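Rianne Wouters lleva 14 años montando cocinas de colectividades y no se deja impresionar. «Me preguntan cada semana si la máquina ya friega, si ya recoge. Les digo que vuelvan en otro momento», suelta nada más sentarse.

La cito en Uvham, un miércoles, para hablar de brazos que prometen hacer las tareas de casa. Ella ha seguido las pruebas de Pranwood y no compra el entusiasmo. «De 40 intentos de coger una taza cuentan los buenos – los otros no salen en el folleto». 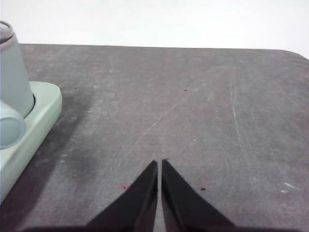 La pinza, entreabierta y sin nada entre los dedos, ante la mesa gris; a la izquierda, el recipiente sobre su base verde menta.

¿Y el precio? «Casi 429 euros al mes de alquiler. Por eso quiero que me limpie la mesa y también debajo de los aparatos, que es donde se queda la porquería».

Le pregunto qué tendría que ver para cambiar de idea. Se lo piensa. «Una mañana entera en una cocina que no conozca, sin un ingeniero al lado. Si aguanta hasta las dos, hablamos».

Comentarios

henriques_m: En mi taller igual, mucha demo y luego barro yo.

Lola T.: Pues yo lo alquilaba solo por no fregar – aunque tarde.

Kemeritz: ¿Ese precio lleva el IVA?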